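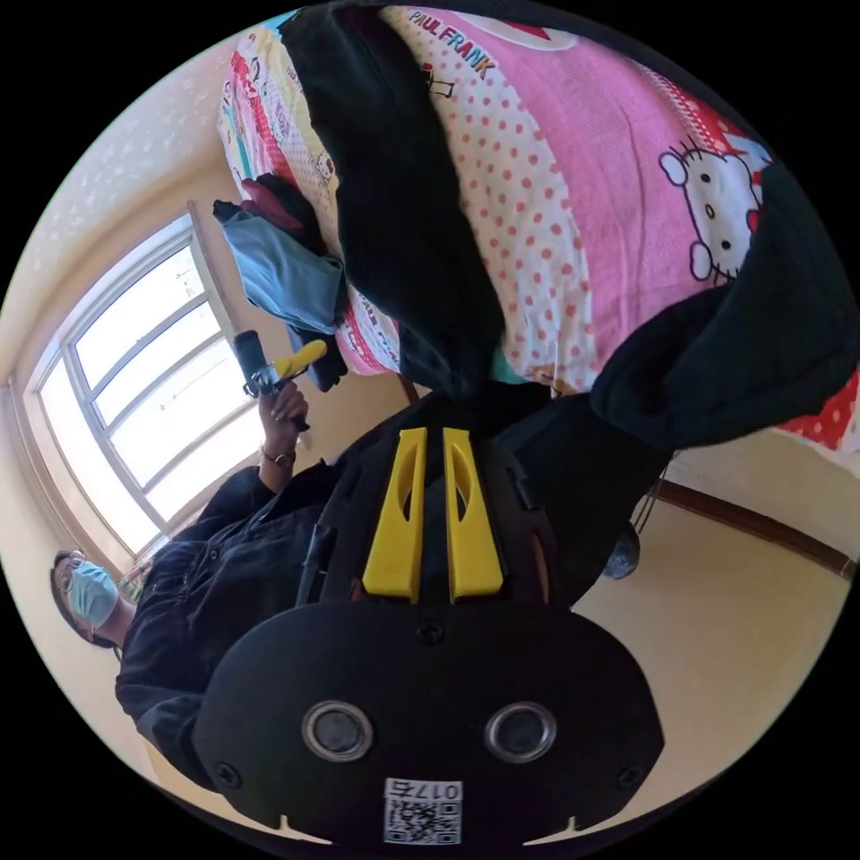

Irena Brzozowska wrote in to ask whether the Jilesley build would brick her old tablet the way the last recovery image did, and whether she had to wipe everything again just to get the March update. Fair questions, Irena! No and no, as long as you're coming from build 20 or newer. Anything older than that, back up and do a clean flash, sorry.

# Jilesley for the Bruden tablet

So this is my build of Jilesley, a pretty bare Android ROM, for the Bruden 11 (the Wi-Fi one). I started it because mine was stuck on the stock software and took forever to open a PDF, and then a couple of people on the Boltevmont board wanted it too, and now I have a README to keep up. Current build is **31**.

## What works

- Wi-Fi and Bluetooth (audio over Bluetooth is fine with the headphones I own)
- Both cameras, although the front one is a bit green indoors
- Speakers, mic, headphone jack
- Rotation and auto brightness
- SD cards, including as extra internal storage
- Encryption

## What doesn't

- GPS takes ages to get a fix, and some mornings it never does
- Casting the screen. I've tried three different fixes and every one of them broke video playback, so it's off for now
- The keyboard dock types fine but its trackpad goes dead after sleep. Unplug it and plug it back in

## Installing

You need an unlocked bootloader and the Caputo recovery, version 11 or later (older ones can't read the new partition layout and will throw a really unhelpful error at you).

1. Copy the zip to your SD card.
2. Power off, then hold volume up and power until the Caputo logo shows.
3. Coming from stock? Go to Wipe and format data. This erases your files!
4. Tap Install and pick the zip.
5. Flash the Google apps package now if you want it. Don't boot first.
6. Reboot.

The first boot is slow, nearly ten minutes on mine, and the screen goes black for a while in the middle. Leave it alone.

## Updating

Flash the new zip right over the old one, same recovery, no wipe. If you use the Google apps they survive the update by themselves. Root doesn't, so flash that again.

The download is a little over 600 MB, and the checksum sits next to it in the releases folder. Please check it before you tell me the install failed :)

## Changes in 31

- March security patches
- Battery drain with the cover closed is a lot better (Fulvio Greco tracked this one down, it was the hall sensor waking the thing up over and over)
- Went back to the old Wi-Fi firmware, the new one kept dropping 5 GHz networks
- Italian translation of the settings add-ons, Fulvio again

## Reporting bugs

Open an issue with your build number, the recovery version and a logcat. For a crash at boot I need the log from recovery instead, it's under Advanced > Copy log. I read these in the evening after work, so give me a day or two.

I don't have the LTE model and can't test on it, so please don't flash this there. If you own one and feel like building, the device tree is in the `bruden-common` branch and I'm happy to answer questions.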